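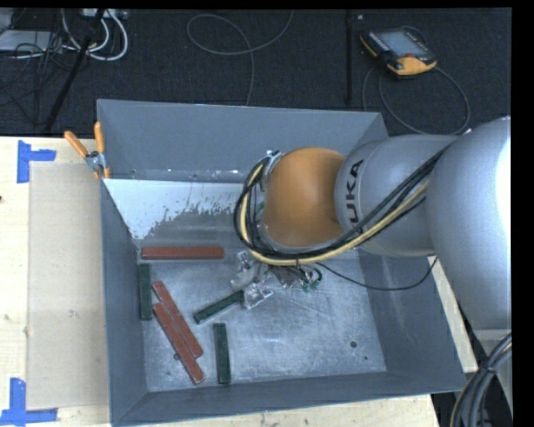

A grey metal bin on a light wood tabletop.

Aubergines reward patience at the stove. The kitchen school at Pekell teaches its 13 students to salt the slices for 25 minutes before they are rinsed, dried and fried in shallow oil. Yousafzai, the supper room in Fadar, prefers to bake them whole and serve the flesh with yoghurt and mint. Its new menu, which opens in June, lists four aubergine dishes, among them a cold salad with walnuts.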